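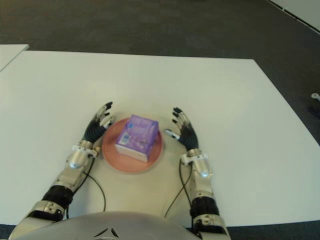
Breleo tabletop handling set: data card and working rules
Card revision: April 29, 2020
Maintained by Zulmira Meireles, Plodico

1. Scope

The Breleo set records a two-armed humanoid handling light retail packaging and tableware on a table. It was collected by Plodico for the Prirnetti placement benchmark. This card covers what is in the release, the rules the operators worked to, and the conditions for adding new episodes.

The release holds 1447 episodes across 24 task scripts. Each episode has one head stream, one wrist stream per hand, joint positions for both arms and a short text instruction.

2. Table and objects

2.1 The table is white and is left uncovered. Tablecloths, mats and tape marks are not allowed on the working surface.

2.2 Objects are set down by hand before recording starts. They need not be square to the table or central on a plate. Operators must not straighten them to make a grasp easier.

2.3 Printed packaging keeps its print. Labels are neither removed nor covered unless they show personal details, in which case the item is withdrawn.

2.4 Items not named in the instruction may stay on the table if they were there when the episode began. They must not be added or taken away part way through. 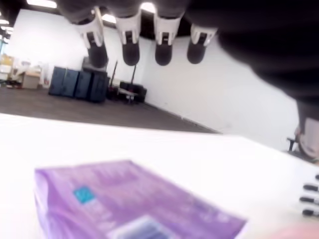

Wrist view, fingers down, purple box in the near foreground. Background left unmasked, see 3.3.

3. Cameras

3.1 Wrist streams are stored as recorded. They are not rotated to match the head view, and a hand turned on its side gives a room turned on its side. Loaders that assume an upright horizon will need changing.

3.2 Exposure is fixed per session. White surfaces and ceiling lights clip in many wrist views - do not correct this in the source files. Corrected copies go in a separate folder with the method stated.

3.3 Furniture and walls in the background are kept. Anyone who walks into view during recording must have agreed to it in writing, otherwise the episode is deleted in full.

3.4 Close objects will be out of focus in the wrist streams. Blur alone is no ground for rejection.

4. Operation

4.1 No person reaches over the table while the arms are powered. The stop button is held by a second person who has no other task.

4.2 Cables are checked before each session for slack and for wear at the elbows.

4.3 Hand speed is capped at 70 per cent of the controller limit. The cap may be lowered for a script but never raised.

4.4 An episode that ends in a stop is kept and flagged. Deleting failures is treated as a fault in the record.
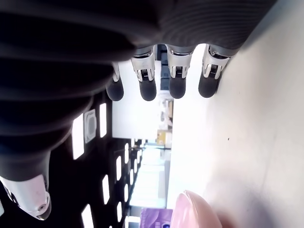
Cozma asked during review whether rule 4.4 should also cover stops made before either hand has moved, as these add length to the set and carry no motion. The rule stands for now. Such episodes carry the flag "stop_early" and can be filtered out at load time.

5. Labels

Each episode is marked by two annotators working apart. Where they differ, the episode goes to a third and all three marks are kept. The outcome field takes 4 values: done, partly done, not done, stopped.

6. Known gaps

Soft packaging is thinly covered. Lighting does not vary much within a script. Left-hand-only grasps are missing from several scripts and are planned for the May revision.

7. Changes

Send corrections to the maintainer with the episode number and the rule concerned. Changes to section 4 need a signed risk note before they are merged.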